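葵花籽港口报价向产地收购价的传导：以Hisport—Lostik线路为例

课程项目报告（农产品市场与价格分析）
小组成员：Florencio Carrasco，Bianca Neagu

摘要

本报告考察葵花籽港口报价变动向内陆产地收购价的传导，样本为Hisport港口装船报价与Lostik产区收购价的周度序列，共211个观测值。在单位根检验和协整检验的基础上，我们估计了线性误差修正模型与非对称误差修正模型，并用产区种植户问卷对估计结果作补充解释。结果显示，两个序列之间存在长期均衡关系，收购价对港口价的偏离进行修正，港口价对收购价的偏离没有显著反应。港口价下跌时收购价的调整快于上涨时的调整，这一差异在收获后的集中出售期较为明显，在库存销售期则不显著。运费指标进入模型后，非对称程度有所减弱，但没有消失。

关键词：葵花籽；价格传导；误差修正模型；非对称调整；收购市场

一、问题的提出

葵花籽在Lostik产区属于典型的外销型作物。当地压榨能力有限，收获后的原料大部分经公路和铁路运往Hisport港，一部分在港区压榨后以毛油形式装船，一部分以原籽形式出口。种植户并不直接面对港口报价，交易对象是收购站。收购站按日或按周挂牌，挂牌价在港口报价的基础上扣除运输、清理、干燥、损耗和收购毛利。

按一价定律的弱形式，如果内陆市场与港口市场是整合的，两地价差应当围绕转移成本波动，任何偏离都会通过贸易流量得到修正。需要检验的内容包括偏离是否得到修正、修正由哪一侧完成、修正速度如何，以及正向偏离与负向偏离的修正速度是否一致。最后一项与种植户收入的关系较为直接。如果港口价上涨时收购价跟得慢、下跌时跟得快，则在价格频繁波动的年份，种植户即使全年平均面对相同的港口价，实际所得也会低于对称传导下的水平。

选题的直接原因是产区在连续两个播种季出现的争议。种植户一方认为收购站在涨价时拖延调牌，收购站一方则把价差扩大归于运力紧张和含水率偏高。双方各有部分依据，但都没有使用较长的序列。本报告不判断争议中的责任，只对价格序列本身作统计描述和检验。

二、市场背景

Hisport港与Lostik产区之间的公路里程约500公里，铁路里程略长。铁路运价较低，但车皮申请需要提前办理，收获季节往往排队；公路运价随燃油价格和回程货源变动，调整较快。多数收购站以公路为主，铁路用于大批量合同。

产区收购环节的主要企业有两家。Furkov经营压榨与仓储，在产区设有自有筒仓，收购的原料部分自用，部分转售港口。Osman以贸易为主，不从事压榨，自有仓容较小，收购后通常在较短时间内发运。两家企业之外还有若干独立收购站，规模较小，挂牌价一般参照前两家。由于仓储能力不同，两家企业对港口价变动的反应机制可能存在差别：Furkov可以用库存平滑采购节奏，Osman的收购价则更多取决于已签订的装船合同。

种植户的出售行为受仓储条件限制。葵花籽含油率高，含水率超标时容易发热霉变，入库前必须干燥至安全水分。农户自有仓房多为简易结构，缺少强制通风设备，大部分产量在收获后不久出售。少数规模较大的农场自建通风仓，或者租用Furkov的筒仓，按月支付保管费，待价出售。由此形成两个性质不同的时段，本报告分别称为集中出售期和库存销售期。集中出售期内卖方数量多、出售意愿强、运力偏紧；库存销售期内卖方数量少、货源集中于有仓储能力的主体。

产区内没有正式的期货交割库，现货合同以固定价为主，少数合同采用“港口价减基差”的点价方式。点价合同在大型农场中较常见，小农户基本不使用。

三、数据

（一）价格序列

港口价采用Hisport港原籽装船报价的周度平均值，由报价单逐日录入后计算。产地价采用Lostik产区各收购站挂牌价的周度平均值，按标准水分和标准杂质折算。两个序列以同一货币计价，取自然对数。港口报价在节假日有空缺，空缺不足一周的用前后交易日的线性插值补齐，整周空缺的情形用前一周数值延续，并在模型中加入虚拟变量检查其影响。估计结果对这一处理方式不敏感。

经整理后，有效样本为211周。样本覆盖若干个完整的收获年度，首尾两个年度不完整。为避免季节成分与短期动态混淆，模型中加入收获年度内的季节虚拟变量。

收购站挂牌价与实际成交价之间存在差异。挂牌价不包含针对大户的议价加成，也不反映扣水扣杂的实际执行尺度。我们从Osman获得了部分过磅单据，用于比较同一周内挂牌价与结算价。比较结果表明，结算价与挂牌价的变动方向基本一致，但集中出售期内结算价略低于挂牌价，主要来自水分扣减。单据在时间上不连续，因此没有用于主要回归。

（二）运费序列

公路运费按产区货运信息部登记的单程报价整理，同样取周度平均。登记报价与实际运费可能不同，尤其是在车辆紧张时会出现附加费用。铁路运价调整次数少，在样本期内大部分时间保持不变，对短期动态解释力有限，仅在稳健性检验中使用。

（三）问卷

问卷在Lostik产区发放，由小组成员在收购站和农资门市现场填写或通过电话完成，回收有效问卷115份。问题涉及种植面积、仓储条件、出售时间、价格信息来源、是否比较过多家收购站的报价，以及是否与收购企业有预付款或赊购关系。样本采用便利抽样，不能代表全部种植户，仅用于辅助解释。
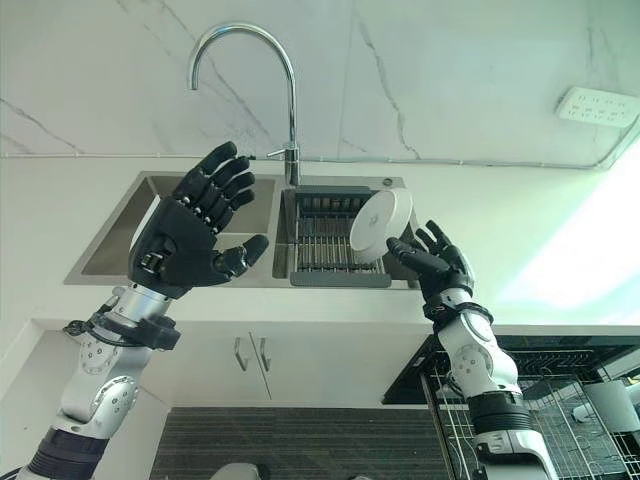

图1 水槽前的两条机械臂，左侧手掌张开

四、方法

（一）平稳性与协整

首先对两个价格序列的水平值和一阶差分作单位根检验，检验式含截距项，水平值检验另作含趋势项的版本。在确认两个序列均为一阶单整后，分别用两步法和基于向量自回归的迹检验判断协整关系是否存在。滞后阶数按信息准则选择，最终取2阶。残差自相关检验未拒绝无自相关的原假设，残差正态性检验被拒绝，主要来自少数几周的大幅波动，因此推断采用稳健标准误。

长期方程的形式为：产地价对数等于常数项加上港口价对数与传导弹性之积，再加均衡误差。如果转移成本与价格水平成比例，弹性应接近一；如果转移成本为固定金额，对数形式下弹性会高于一，因为产地价低于港口价，相同的绝对变动对应更大的百分比。这一点在解释系数时需要注意，弹性大于一并不意味着产地价反应过度。

（二）误差修正模型

线性误差修正模型包括两个方程，因变量分别为产地价和港口价的一阶差分，解释变量为滞后一周的均衡误差、两个价格差分的滞后项和季节虚拟变量。均衡误差系数在产地价方程中应为负，在港口价方程中应为正或不显著。

非对称模型把均衡误差拆分为正值部分和负值部分。均衡误差为正，表示产地价相对于港口价偏高，即收购毛利受到压缩，通常出现在港口价下跌之后；均衡误差为负，表示产地价偏低，即收购毛利扩大，通常出现在港口价上涨之后。对称性检验的原假设为两个部分的系数相等，用瓦尔德统计量检验。短期项同样按涨跌拆分，以区分短期非对称和长期修正中的非对称。

（三）分时段估计

集中出售期和库存销售期的划分以产区收购量为依据，从收获开始到周收购量回落至年度平均水平以下为集中出售期，其余为库存销售期。分时段估计时长期方程使用全样本，只允许调整系数随时段变化。这样处理的前提是两个时段共享同一长期关系，该前提在交互项检验中未被拒绝。

五、估计结果

（一）长期关系

单位根检验在水平值上不能拒绝原假设，在一阶差分上均拒绝。两步法与迹检验都支持存在一个协整关系。长期弹性的点估计略高于一，与固定金额转移成本的解释一致。以水平值替代对数值重新估计，斜率接近一，截距为负，其绝对值与同期运费加清理干燥费用的量级相近。

（二）调整方向

产地价方程的误差修正系数为负，在常用水平上显著；港口价方程的对应系数为正但不显著。据此可认为港口价在这一组关系中具有弱外生性，产地市场是价格的接受方。因果检验的结果相同，港口价滞后项有助于预测产地价，反向关系不成立。考虑到Lostik产区在Hisport港总到货量中所占份额有限，这一结果符合预期。

（三）非对称性

拆分均衡误差后，正值部分系数的绝对值大于负值部分，对称性原假设被拒绝。也就是说，收购毛利受到压缩时产地价较快下调，收购毛利扩大时产地价上调较慢。短期项中，港口价下跌的同期系数大于上涨的同期系数，但差异的显著性较弱，对滞后阶数的选择敏感，不宜单独作为依据。

分时段结果显示，非对称主要来自集中出售期。库存销售期内两个系数接近，对称性原假设不能拒绝。集中出售期的样本周数较少，置信区间较宽，系数大小应谨慎使用，方向较为稳定。

（四）运费的作用

将运费对数加入长期方程后，协整关系仍然成立，运费系数为负，符合转移成本的预期方向。非对称检验统计量下降，仍处于拒绝域内。收获季节运费上升往往与港口价上涨同时出现，一部分被种植户理解为“不跟涨”的现象可以归于运费。剩余部分无法用现有运费数据解释，登记报价低估实际运费的可能性不能排除。

（五）企业间比较

用Furkov和Osman各自的挂牌价替代产区平均价，重复上述步骤。两家企业的长期弹性没有显著差别。Osman的调整速度较快，对上涨和下跌的反应也较为接近；Furkov的调整较慢，非对称更明显。可能的解释是自有仓容和压榨业务使Furkov在港口价上涨初期仍可使用较早购入的库存，没有立即提高收购价的压力。另一种解释涉及客户结构：Furkov向部分农户提供干燥和仓储服务，这些农户转换收购方的成本较高。现有数据不能区分两种解释。

六、问卷结果的补充

受访者的价格信息主要来自收购站挂牌和邻近农户，直接查询港口报价的比例较低。没有通风仓的受访者多数在收获后很快出售，出售前比较过多家报价的也较少，常见理由是排队时间长、运输距离远和担心水分升高。拥有仓储条件的受访者更倾向于比较报价，也更了解点价合同。

与收购企业存在赊购关系的受访者，在出售对象上选择余地较小。部分赊购协议规定以收获后的原料抵偿种子和化肥款，抵偿价格按交货当日挂牌价计算。对这部分农户而言，挂牌价调整的时点直接影响抵偿数量。

问卷结果与分时段估计在方向上一致，即非对称集中在卖方议价能力较弱的时段。但问卷为横截面数据，没有与价格序列逐周匹配，不能作为因果证据。

七、稳健性检验

我们作了以下几项检验。第一，剔除首尾两个不完整年度，结论不变。第二，改变集中出售期的划分标准，将周收购量阈值上下移动，集中出售期内的非对称仍然存在，显著性随阈值收紧而下降。第三，以门限模型替代以零为界的拆分，估计所得门限值接近零，模型拟合改善有限，故正文保留较简单的形式。第四，用铁路运价替代公路运费，运费系数不显著，其他系数变化不大。第五，剔除波动最大的几周，短期非对称不再显著，误差修正项的非对称保持显著。

八、局限

产地价使用挂牌价，未完全反映成交条件。水分和杂质的扣减尺度可能随市场松紧变化，这类隐性价格调整在挂牌价中观察不到。如果扣减在港口价下跌时趋严、上涨时放宽，则本报告低估了实际调整速度，反之则高估。

周度平均会掩盖日内和隔日的调整。收购站在港口价变动当日或次日调牌的情形，在周度数据中只表现为同期系数，无法识别先后顺序。

模型未纳入汇率、毛油价格和其他油籽价格。港口价已部分吸收这些因素，但在短期内，压榨企业可能直接参照毛油价格定价，对Furkov的估计结果尤其需要考虑这一点。

九、后续工作

Osman过磅单据的补录尚未完成，补齐后可以构造连续的结算价序列，重新检验非对称。毛油报价已取得大部分，计划作为第三个变量加入向量误差修正模型。问卷中关于赊购协议的部分需要追加访谈，主要核对抵偿价格的计算口径和交货期限。

十、小组分工

Florencio Carrasco负责价格与运费数据的录入整理、误差修正模型的估计和稳健性检验，撰写第三至第五部分及第七部分。Bianca Neagu负责问卷设计、实地填写与电话回访、过磅单据的比对，撰写第二部分和第六部分。其余部分由两人共同完成。

附：变量说明

港口价：Hisport港原籽装船报价，周度平均，取对数。
产地价：Lostik产区收购站挂牌价，周度平均，按标准水分与杂质折算，取对数。
运费：产区至港口公路单程登记报价，周度平均，取对数。
均衡误差：长期方程残差，滞后一周，按正负拆分。
时段变量：集中出售期取一，库存销售期取零。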